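Linking a spreadsheet range into a text document so it updates itself

Forum > Office Software > Word Processing

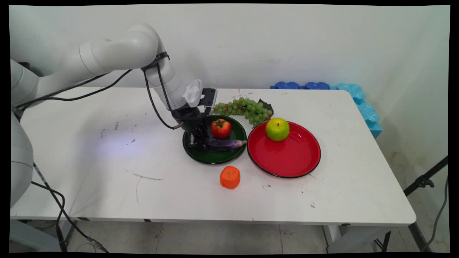
Replies (6)

besham_bex
OK I have to share this because I'm so happy with it! I do a 40 page parts report every February and I used to paste the tables in by hand. Then I found Paste Special. Copy the cells, go to your document, choose Paste Special, tick "Paste link" and pick formatted text. Change a number in the sheet, update the link, and the table changes too. I love it!!

tabstop105
Welcome to the club! One warning: keep both files in the same folder before you make the link. Move the spreadsheet later and you'll be fixing paths all evening.

Ongart
I'd go the other way and embed it. Links break the second you email the document to somebody. With an embedded sheet everything travels in one file.

besham_bex
But then you have two copies of the numbers! My sheet has 3953 rows and I only show a little piece of it. When I tried embedding, the document got huge and scrolling was painful.

Ongart
Fair point on size. I copy the piece I need into a fresh workbook first and embed that. Still think links are asking for trouble if other people open the file.

trusel_fan
Can I side with both of you? I link while I'm writing, and right before I send it out I break the links (Edit Links to Files, select them all, Break Link). The tables stay put as plain tables. Save that under a new name so your linked version is still there! Did this on the Soltgate manual, 1251 rows in the source sheet, and it went great.

besham_bex
Ooh, breaking them at the end is so smart, trying that tonight! Does anyone know how to keep my column widths though? Every update puts them back to what the spreadsheet has.

tabstop105
Right click the table, Linked Worksheet Object, Links, and check "Preserve formatting after update". Mine still forgets now and then, so I set the widths in the spreadsheet and leave them alone in the document.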